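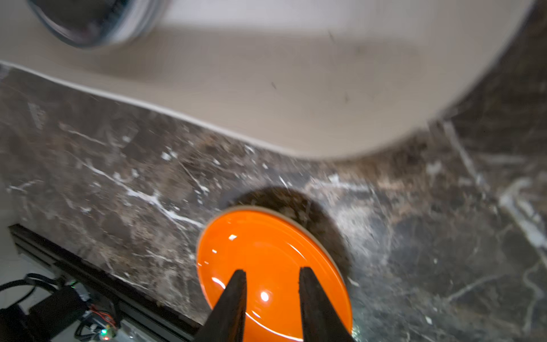
Vokudside Finger Pads, replacement set for the Mislow two-finger gripper

Safety notice for owners, please read before you order

Since February we have received reports of plates slipping from the gripper during kitchen work. The fault is in the first version of the pads (part 300). When the tip becomes rounded from use, the pad still closes on a thin rim, but the holding force falls and the controller does not notice it. The arm then lifts as normal and the plate can drop – in one case a glazed plate broke beside the sink and a person cut her hand on the pieces.

If you have part 300, stop using the gripper for plates, glasses and knives. Soft items are still allowed.

What is changed in part 344

The new pad has a harder core and a finer surface texture. A small line is moulded seven millimetres from the tip. When the line can no longer be seen, replace both pads together, also if only one is worn.

Fitting

Switch off the arm and pull out the power plug. Remove the old pads with the key from the box, then press the new ones in until they click. Run the grip calibration again before any lifting. Without this step the controller keeps the old closing position, and the fault can come back even with new pads.

Set contents: two pads, four screws, one key
Price: 32 euros, free of charge in exchange for part 300
Fits: Mislow gripper, all versions

For the exchange, write to Piroska Bakos at the Vokudside service desk and give the serial number from the underside of the wrist. Please do not send us the whole gripper.

Questions about calibration are answered by Weidong Du.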